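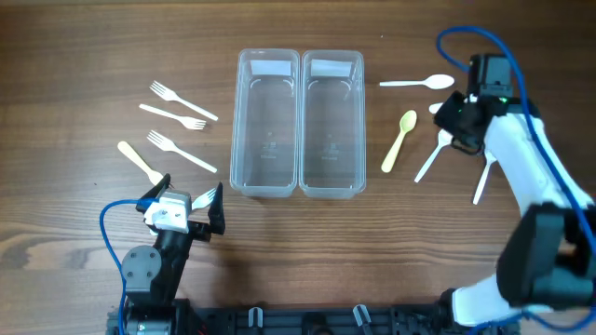 Lindsay Whitcombe wants to know why it took the town this long. She has been asking for forks on request, and only on request, going back to January, and she told the Branham town council as much again last night, at some volume, before the vote.

The vote went her way. Mostly.

Starting this fall, restaurants, delis and food trucks in Branham can't drop plastic forks, knives or spoons into a takeout order unless the customer asks. Same for straws, stirrers and those little condiment packets. Napkins are exempt. Lids are exempt -- there was a long back and forth about lids and soup, and soup won.

The rule passed 4-1. It covers counter orders, phone orders and delivery. Self-serve bins are still allowed as long as the customer does the reaching. Drive-thru windows have to ask out loud, or put the question on the menu board.

First violation is a written warning. Second, another warning. After that it's $30 a day, capped at $378 for the year. Money goes to the litter fund, which currently pays for the cans along Mill Street and not much else.

Schools, the hospital cafeteria and the senior lunch program are not covered. Neither are church suppers, which came up more than once.

**What people said**

Twelve speakers signed up. Most were for it. Two were against it and one seemed to be there about a culvert.

Whitcombe had a shoebox of unused cutlery from her own kitchen drawer with her and left it on the clerk's table. "I didn't ask for one piece of this," she said. "I have forks at home. Everybody in this room has forks at home."

Sofia Konstantinidis runs Petridis, the lunch counter across from the post office, and she was less sure. Her regulars eat in their trucks. Road crews, roofers, a lot of folks who don't go home till five. If the person at the register forgets to ask, she said, somebody ends up eating potato salad with a coffee lid, and then it's her phone that rings.

She isn't against it, she said after. She just wants the town to print the signs.

The town will print the signs. That was added as an amendment a little after 9. Businesses can pick them up at the clerk's office at no charge, English or Spanish, window size or register size. There was some talk of a sticker too but it got dropped.

The one no vote came with a short explanation. Too small a thing to write a law about, and a headache to enforce. No argument from the floor on the second part.

**Who checks**

Good question, and it got asked. Answer for now is the health inspector, during regular visits. No extra stops, no extra hours. Residents can also report a business through the town website but an inspector has to see the problem in person before any warning goes out. So a grumpy phone call by itself won't do it.

Delivery apps are murkier. The ordinance puts the duty on the restaurant, not the driver and not the app. Most apps already have a box to check for utensils. Where the box comes pre-checked, the town attorney said, that doesn't count as asking. Restaurants will have to get it switched off. A couple of owners in the back row wondered how, exactly. The attorney said she would get back to them.

**The numbers**

The clerk's office has 289 businesses in town with a food permit of one kind or another. Around half do takeout, though the office says the list is out of date and includes at least one bakery that closed. A mailing goes to all of them anyway.

Cost is hard to pin down. Vamier, the supply house out on the county road, sells to a good share of the kitchens in town and sent a letter saying it took no position. It did note that it now carries a wood and paper line from Asex, at a higher price per case. The ordinance doesn't require anyone to switch. If a customer asks for a fork, a plastic fork is fine. An earlier draft would of banned plastic outright and that version died in the spring without a vote.

Konstantinidis figures she might save a bit. She buys forks by the case and the wrapped sets, with the napkin and salt inside, are what really run up the bill. She plans to use up what's in the back room first, which the rule allows. There is no deadline for using up old stock.

**Whats next**

Second reading is at the next regular meeting. It's usually a formality, but the council can still amend. Two things could come up again: whether food trucks that only come in for the fair should get a pass, and whether chopsticks count as cutlery. The draft doesn't say. One member thinks yes. The attorney thinks it ought to be written down either way.

Written comments go to the clerk, by mail or at the window, town hall, first floor. Put "takeout ordinance" on the envelope. Full text is posted on the board by the front door and should be on the website once somebody fixes the link, which was broken as of this morning.

Also passed last night: the paving contract for Orchard Lane, and new hours for the transfer station. More on those in the next issue.

*Posted 19 July 2021. Updated to correct the cap on fines.*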